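Ticket: Brula site, bench cell 2, left arm pausing with container in hand
Status: open, monitoring
Opened: August 4, 2018
Priority: normal
System: two-arm cell, Vira control software
Raised by: day shift, packing and returns

Problem as reported

The arm picks up a clear container, lifts it a little way off the table and then waits. Sometimes it carries on by itself, sometimes it needs a resume from the screen. No fault code is shown. The day shift says it happens more after the midday break. Whoever is at the desk behind the cell has to get up, press resume and sit down again, and they have asked whether they are meant to be doing desk work or minding the cell. Fair question, see the staffing note further down.

Log

Entry 1. Pulled the history from Vira. 3,279 cycles since the July update, 200 of them with a pause longer than the limit. Before the update the pauses were there but short enough that the shift didn't report them.

Entry 2. Checked the grip force setting. It had been put back to the default by the update. Our own value was lower, set when we changed over to the thin-walled containers. With the default the fingers squeeze the wall, the width reading drifts and the software waits for it to settle. Put our value back in and saved it under the Brula profile.

Entry 3. Ran the mixed items set on the afternoon shift. Fewer pauses. The ones left were all on containers picked up at a slant. Soft goods and caps went through without a stop.

Entry 4. Called Willems about the slanted picks. They say the settle time can be shortened but they want to see the logs first. Sent them. They also asked for the cable loops at the wrist to be checked for pull when the arm turns. Checked by hand with the power off, no pull felt at either end of travel.

Entry 5. Settle time changed on advice from Willems. Leave it alone until the next 2,000 cycles are in, please. Two people have already asked to try other values and then we won't know what did what.
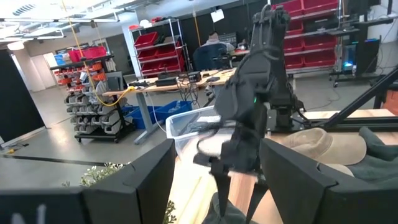

Entry 6. Resume can now be pressed from the desk as well as from the cell screen. The stop buttons have not moved and still work as before. Anyone pressing resume from the desk must turn round and look at the cell first — this is going into the shift instructions.

Staffing note

When the cell went in, the desk job was written up as "desk work with occasional attention to the cell". Nobody put a figure on occasional. Day shift wants resumes logged against the person's hours so the desk targets can be adjusted, and I think they are right. Vira already stores the time of each resume, so it is only a report. Passed to the Vurnetti office, who set the targets.

Still to do

Report of resumes per shift, waiting on Vurnetti.
Check that the next update keeps the Brula profile.
Night shift to be shown the desk resume.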